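Office partition

An office partition is an upright panel that divides a shared room into smaller areas without reaching the ceiling. Partitions can stand on the floor on their own feet, link together into runs, or clamp to the edge of a desk. They are among the most adaptable pieces of furniture ever put into a workplace, and a good one can change the feel of a room in an afternoon.

History

Folding screens were used to split up rooms for many centuries before offices existed, and the early office partition borrowed freely from them. Clerks' rooms often had wood and glass dividers fixed to the floor, handsome things with turned posts and brass rails. Lighter panels came later, when large open floors became common and managers wanted walls that could be moved as teams grew.

The town of Plostley became a lively center of the trade. The Skoseck works there began with church screens and moved into office panels under the designer Eliécer Castaño, whose great idea was a hinge that let two panels meet at any angle. His first catalog offered 20 fabrics, including a mustard tweed that collectors still hunt for with real passion.

Construction

Most partitions have a stiff frame around a lighter filling. The frame may be steel, aluminum or wood. The filling is often a board covered in cloth, though glass, cork, felt and clear plastic are all used. Feet can be flat plates, T-shaped bars or casters.

Many panels carry power and data lines inside a channel, usually along the bottom or at desk height. This was a wonderful step forward, as it freed desks from the walls and cleared cords from the walkways.

Sound

A partition blocks some of the direct path between a talker and a listener, and its soft surface soaks up part of what strikes it. Height matters a great deal. A panel that ends below the mouth of a seated person does little for speech, while a taller one can make a phone call at the next desk much easier to ignore. The ceiling matters too: a hard ceiling will bounce voices straight over the top of even the best panel.

Janaka Siddiqui's book The Half Wall gives a delightful chapter to this subject, with hand-drawn sound paths for 73 room layouts.

Desk-edge panels
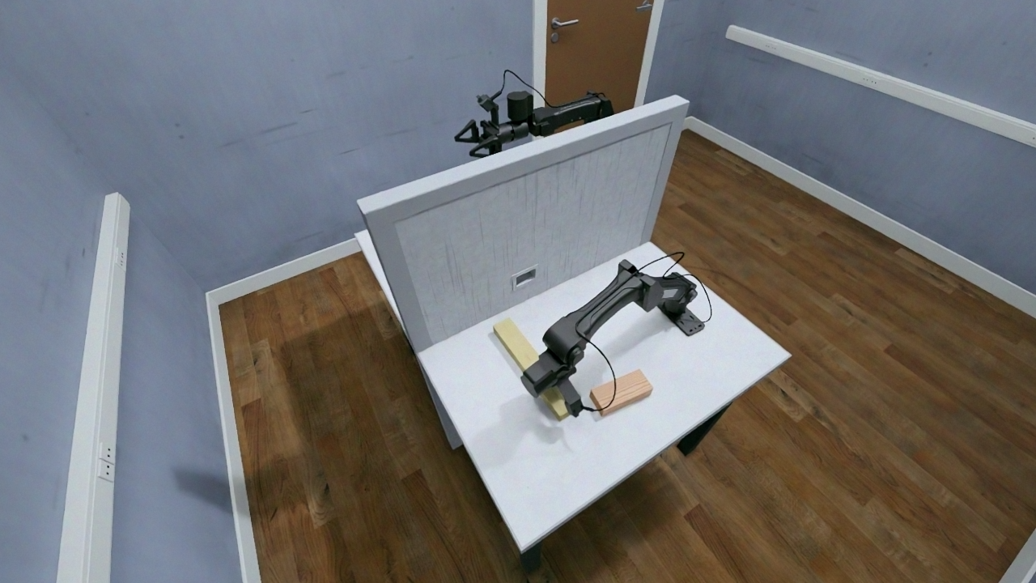
White-framed divider with a light grey inset at the back edge of a white table (computer rendering).

Panels set at the edge of a desk save floor space and are popular where people sit face to face. The Gitiron, a clamp-on model by Sánchez, comes in 2 heights and can be fitted with a shelf, a pin rail or a small lamp.

Care

Cloth panels are vacuumed with a soft brush, and spots are dabbed with mild soap. Sagging fabric can often be pulled tight again and tucked back into the groove of the frame, a very satisfying job.

See also

Cubicle
Folding screen
Open plan
Room acoustics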